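**Meltgate River Reserve Advisory Group**

Minutes of the ordinary meeting held 17 Jan 2019, Drummond Shire Offices, Meeting Room 2

**1. Opening and apologies**

The Chair opened the meeting and acknowledged the Traditional Owners of the land on which the group met. Apologies were received from the anglers' representative and the delegate for the Nernon landholders. A quorum was present.

**2. Minutes of the previous meeting**

The minutes of the October meeting were confirmed with one correction. Under item 5, "Jivudura Track" should read "Jivudura Landing". The correction has been made to the signed copy.

**3. Platypus and nesting bird disturbance, Jivudura Landing**

The Reserve Officer tabled a paper on recreational use of the lower gorge. Kayak and paddleboard launching at Jivudura Landing has grown steadily, and launching before sunrise is now regular on still mornings. Field notes record platypus leaving the pool below the landing when craft enter the water. Bank trampling was noted on the downstream side, where the reed bed has thinned.

Members discussed whether a seasonal closure was warranted. The tourism delegate asked that any closure be confined to the breeding period and signposted well ahead. The conservation delegate favoured a year-round exclusion of the pool itself, with the landing left open. It was agreed that the matter be decided in two parts.

**Resolved:** That a buffer of 60 metres downstream of the landing be closed to all craft until further notice.

**Resolved:** That the seasonal closure of the landing be referred to the Shire for legal advice on the relevant local law. Carried, with one member recording dissent.

**4. Dogs in the reserve**

Complaints of dogs off lead have continued along the flats at Meltgate. The group noted that the existing signs are faded and that the one at the lower car park faces away from the path. The Shire will replace the signs from the current maintenance budget. A request for additional ranger patrols was not supported at this time, as the roster is already committed to the fire season. 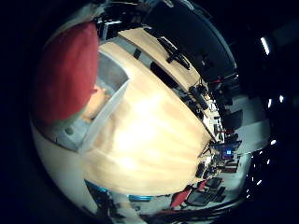

*Minute Secretary, Meltgate River Reserve Advisory Group*

**5. Willow removal, Nernon Reach**

The contractor's report was received. Work on the left bank has been completed to the old pump site. Work on the right bank is on hold pending access through private land. Members asked that felled material be removed from the floodway before winter and that no stumps be poisoned within the marked frog habitat.

The landholders' written submission was read into the record. It seeks a contribution to fencing where stock have previously been held back by the willows. The group has no power to commit funds, and the submission was forwarded to the Shire with a recommendation that it be considered.

**6. Camping at the Drummond end**

The Reserve Officer reported that the site limit of 14 nights is being exceeded by a small number of campers. Fire rings have been built outside the designated area, and firewood has been taken from standing dead trees, including trees with nesting hollows.

**Resolved:** That the campground be limited to 4 nights per stay for a trial period, subject to Shire approval, and that the wording on the permit be amended to prohibit the collection of wood anywhere in the reserve.

**7. Correspondence**

Inward: letter from the canoe club regarding item 3; email from a resident regarding litter at the weir. Outward: reply to the resident, advising that the bin at the weir will be emptied more often over the holidays.

**8. Actions**

- Reserve Officer to mark the downstream buffer and notify the canoe club in writing.
- Shire delegate to obtain advice on the local law.
- Shire delegate to arrange replacement signs at Meltgate.
- Secretary to forward the Nernon submission.

**9. Close**

There being no further business, the Chair declared the meeting closed. Date of next meeting to be advised by email.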